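Six weeks with the Trumell finger brush and the Bamia dental gel: a review from a house with two stubborn dogs

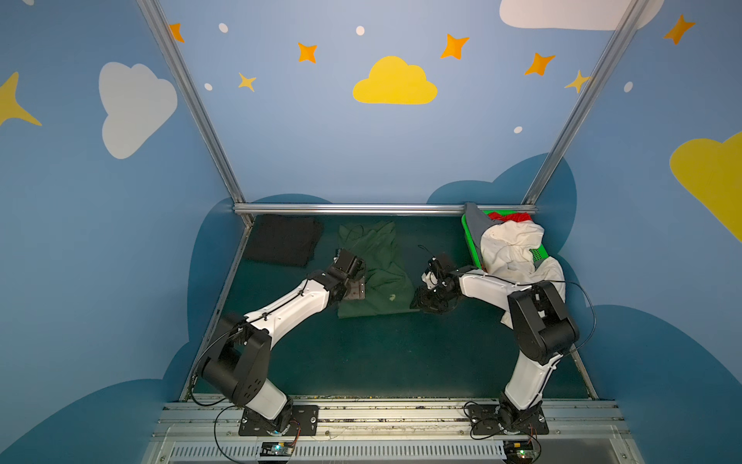
5 min read

December 21, 2025

I should start by saying I'm not a vet, I'm a person with two dogs and a drawer full of toothbrushes that didn't work out. Gruber is the big one, a nine-year-old shepherd mix with breath that can clear a couch. Proleren is the small one (my husband named her after a village he swears he once got lost in) and she has the tiny crowded mouth that so many little dogs have, with tartar on the back teeth by the time she was three. Our vet, Dr. Caputo, cleaned her teeth under anesthesia last February and sent us home with a very polite talk about brushing every day. I nodded. I brushed for four days. You know how it goes!

So this fall I tried again, and this time I bought the Trumell kit, which comes with two silicone finger brushes, one long-handled brush with an angled head, and a little plastic case. The gel is sold separately, and I went with Bamia, the poultry one. Six weeks in, I have opinions.

The finger brushes

These are what I bought the kit for and I like them a lot. They're soft, they have short nubs on one side and a rougher patch on the other, and the opening is wide enough that I can get it on over a knuckle that has seen better days. My daughter's finger swims in it, though. Vittoria is eleven and has small hands, and the first time she tried it, it came off in Gruber's mouth and we had a very tense few seconds of "drop it" before he spat it on the rug. So if you have slim fingers, or a dog who chomps, I'd skip straight to the long brush. A swallowed finger brush is an expensive evening.

For Proleren it's perfect. She hates having anything stick-shaped come at her face, but she'll put up with a finger. I lift the lip, I don't open her mouth at all, and I go along the outside of the upper teeth in little circles. Dr. Caputo told me to worry most about the outer side of the upper back teeth and let the rest come later, and that took so much pressure off. I used to try to get everything, top, bottom, inside, and we'd both end up on the kitchen floor in a bad mood.

The long brush

Mixed feelings. The angle is good and it reaches Gruber's last molars without my whole hand being in there. The bristles on the big side are firmer than I'd like, and his gums bled a bit the first week. I called the clinic about it and they had me come in for a quick look, and he had some gum inflammation already, so I can't pin it all on the brush. We soak it in warm water for a minute first now and it's gentler. Still, I wish Trumell sold a soft version.

The handle has a rubbery grip that collects gel in the grooves. It's gross. A cotton swab gets it out, and I do that when I remember, so not often.

The gel

Bamia smells like bouillon and both dogs think it's the best thing that ever happened to them. That's really the whole secret of the six weeks. For the first several days I didn't brush at all, I let them lick a dab off my finger, then off the brush, and then I started moving the brush a little while they licked. By the second week Gruber was coming to find me after dinner and sitting down by the bathroom door.

The tube is 70 grams and we went through the first one much too fast, mostly my fault, I was squeezing it out like it was for people. A pea-sized bit is plenty for a big dog. And please don't use your own toothpaste, even a tiny amount. Some of it has xylitol in it, and that's really dangerous for dogs.

The cap is a flip top and mine cracked at the hinge in week three. It still closes if I push it at an angle. Annoying for the price.

Did it help?

Gruber's breath is better, no question. My mother-in-law, Burgi, who won't normally let him near her chair, let him put his head in her lap at Sunday lunch and didn't say a word. Proleren's gums look pinker to me along the top, with less of that red line. The brown tartar that was already on her lower teeth is still there, and that won't change, brushing doesn't take off the hard stuff. She'll need another cleaning at some point and I've made my peace with it.

What I can't tell you is whether the fancy gel does anything a cheaper one wouldn't. There are 563 reviews on the shop page where I bought it, and half of them say miracle and the other half say their dog ate the tube. I think most of the good comes from the rubbing, and the gel is there to get you invited into the mouth.

Would I buy it again?

The finger brushes, yes, and I already have a spare pair. The gel, yes, if they fix that cap. The long brush I'd swap for a softer one from somewhere else. If you have a puppy, get the finger brush now while they still think everything you do is a game. I really wish I'd done that with these two.

I'd give the whole thing 4 out of 5. Gruber would give the gel a 5 and would like some more of it, please, he's been sitting by the bathroom door since I started typing.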